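Pantry and dry goods check, second floor kitchen, Okwood house
Filled by: Socorro Puma
Read and signed by: Jhair Ticona
Month: March

How I mark: OK means it is good, FIX means somebody must do something, N/A means we do not have it. My comments are under the line where I have something to say. If there is no comment, there was nothing special.

1. Shelves and cupboards

1.1 Shelves fixed well to the wall - OK
1.2 Nothing heavy above shoulder height - FIX
The big rice sack is again on the top shelf. It is 20 pounds and I could not bring it down alone. Please keep it on the low shelf near the door, also when the low shelf looks full.
1.3 Shelves clean, no crumbs or sticky places - OK
One ring of oil on the middle shelf, I wiped it during the check.
1.4 Signs of insects or mice - OK, none seen
I looked behind the flour and under the lowest shelf with a lamp. The Brevoteck traps are clean. Trap number 41 has lost its sticker, I wrote the number by pen.
1.5 Food at least a hand away from the floor - OK

2. Bags, pouches and packets

2.1 All bags closed or put in a container after opening - FIX
Two bags of lentils were closed only by folding. A fold is not a closure. There are clips in the drawer.
2.2 Date can be read on each packet - FIX
On some seasoning bags the date is printed on the seam at the back, and when the bag is cut open the date goes to the trash with the strip. Cut on the other side, or copy the date with marker before cutting.
2.3 Labels in another language have a small English label added - FIX
This point was open also on the last list. We buy many sauces and seasonings with Chinese labels and they are good products, but not everyone who cooks here can read them. For allergies this is serious. The English label must say what it is, if it has peanut, soy, wheat, sesame or shellfish, and the date.

The sorting is done on the wooden table, one packet at a time. Each one is lifted, turned to both sides and looked at on the corners and seams, and after this it goes in a clear container or to the side for a label.

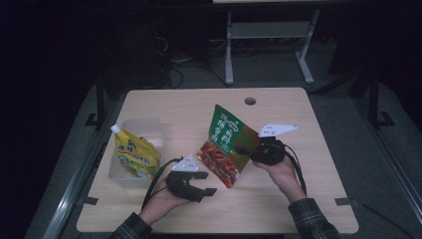

A packet with food on the outside should be wiped before it goes in with the others. If the corner is open or the seam feels weak, do not put tape on it. Move the content to a jar and write the name on the jar the same minute, not later.

2.4 Pouches with screw cap: cap complete and closed - OK
I turned each cap by hand. One was closed crooked and I closed it again. Please store these pouches with the cap up. A yellow pouch is easy to find, but the smaller ones go behind the others and are forgotten until the date has passed.
2.5 Packets past date taken away - OK
Removed: one Mondura soup mix, one packet of dry yeast. Both are written in the waste book on page 988. I know the page number looks strange, the book is an old one that was used before for other things.

3. Containers

3.1 Clear containers without cracks - OK
Look especially at the rounded corners, there the plastic breaks first.
3.2 Lids fit their container - FIX
Three lids do not belong to anything. I put them in the bottom drawer. If no one finds the container until the next check, I will throw them out.
3.3 Containers not filled too much - OK
Pouches may stand and lean in the box, but the lid has to close without pushing.
3.4 Containers washed when empty - OK

4. Work table

4.1 Surface clean and dry before food is put on it - OK
4.2 No splinters or deep cuts in the wood - OK
4.3 Cable hole near the edge of the table free of crumbs - FIX
I cleaned it with a bottle brush. It should be on the weekly cleaning list, where now it is missing.
4.4 Scale works and is level - OK
Tested with the 400 gram tin, it showed 400.

5. Open points from before

5.1 New lamp in the pantry - done, thank you Jhair
5.2 Label roll for the Chow printer - still waiting
Until it comes, use masking tape and write in big letters.
5.3 Allergy sheet on the inside of the door - FIX
It is there but the old version, without sesame.

To do before the next check: 1.2, 2.1, 2.2, 2.3, 3.2, 4.3, 5.3. I can do 2.3 and 5.3 myself if someone gives me one quiet afternoon - the rest is for the cooking group.

Comment from J. Ticona: Read. Rice moved down. I will print the allergy sheet tomorrow morning and leave it by the scale.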